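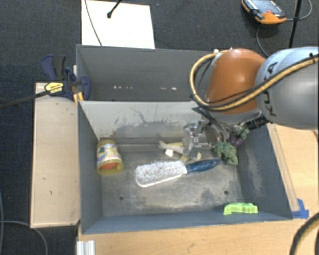
Two gray bins set end to end, with carpeted floor around them and light wooden surfaces alongside.

Home | News | Products | Projects | Contact

Print this page | E-mail this page

Panent settles on paired bins for Irnum parts room

11 Jun 2026

Panent has approved a paired-bin layout for the parts room at its Irnum site and will replace the mixed totes and cartons now held there with a single type of plain-walled gray bin. The order covers 154 bins. Delivery is scheduled for July.

The layout places two bins directly against each other, one behind the other, so that parts can be moved from the front bin to the rear bin over the shared rims. Wooden surfaces stand close to the bins for trays, paperwork and small tools.

Parvaneh Nikzad, who manages stores at Irnum, said the main gain is in the distance parts travel during a sort. Under the old arrangement, incoming goods were held in cartons on shelving and carried to a separate bench for checking. Sorted items were then returned to a different rack.

"We were handling the same part several times before it had a location," Nikzad said. "With the bins rim to rim, it gets lifted once and set down once. The count is done at that point."

The trial compared three arrangements: bins side by side with a gap, bins stacked on a low rack, and bins touching. The gap was dropped early, as small fasteners fell through it and were difficult to find on the dark charcoal carpet. The rack was rejected after staff reported that the upper bin blocked the view into the lower one.

Bins are being supplied by Flirklow under an existing agreement. Plain walls were specified on the inside to keep flat parts from catching on ribs when they are lifted out. Gray was chosen over the blue and red stock held at other Panent sites, where color marks a part's inspection status. At Irnum, status will be shown by a card clipped to the bin rim — white for unchecked, yellow for checked.

Nazanin Tabrizi, who drew up the floor plan, said the position of the wooden surfaces took longer to settle than the bins. An early version had a continuous bench, which left no clear path for a hand truck. The revised plan uses separate pieces that can be shifted when a large delivery arrives.

The carpet stays. Tabrizi said hard flooring had been priced but would have added to the noise level in a room that shares a wall with offices. Carpet tiles that show wear will be swapped individually, and a supply of spares has been put aside. Felt pads will be fitted under the heavier wooden pieces.

The first group of 69 bins will go to fasteners, brackets and short lengths of tube, the categories with the highest turnover. The remainder will be allocated to slower stock once labels have been printed. Oversize parts will remain on the existing racking and are not affected by the change.

Bin labels will follow the numbering used in the Saxena stock system, with the bin number first and the shelf number second. Jacobus Mokgethi, who maintains the stock records, has asked that no bin be put into use before its number has been entered. Bins found without a record will be taken back to goods-in.

Old totes in sound condition will be offered to other Panent sites before disposal. Requests should state the quantity and the intended use, and should be sent to Jadwiga Duda in site services. Lids are available for most of the totes but not for the shallow type. Cartons will go to recycling.

Goods-in at Irnum will close for three days during the changeover, and deliveries due in that period will be held at the north dock. Suppliers with time-sensitive shipments should call the stores desk ahead of dispatch. A revised floor plan will be posted at the parts room door before work starts.

Contact | © Panent. All rights reserved. | Back to top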